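Eino Huttunen has been trying the Hodaleo kit since May, and he lights up when he gets to the handle. "You just pick it up and tidy," he says. "Two fingers, one squeeze, and whatever your hand does is saved for the robot to learn from. My first go took 20 minutes, and that included finding the charger!"

He likes working in libraries best. Books are harder than they look – they slide, they flop open, they hide under each other.

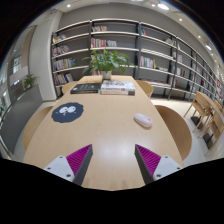 "And the pads are lovely," he goes on. "All those little ridges. I've done 1,518 pick-ups on one pair and haven't swapped them yet."

Any grumbles? The battery, which gives him up to 35 minutes, and a manual that Fornwood, the makers, could make a good deal shorter. He has asked them for a softer grip on the handle too. "I'd still take it to Senitz tomorrow," he says, already packing the case.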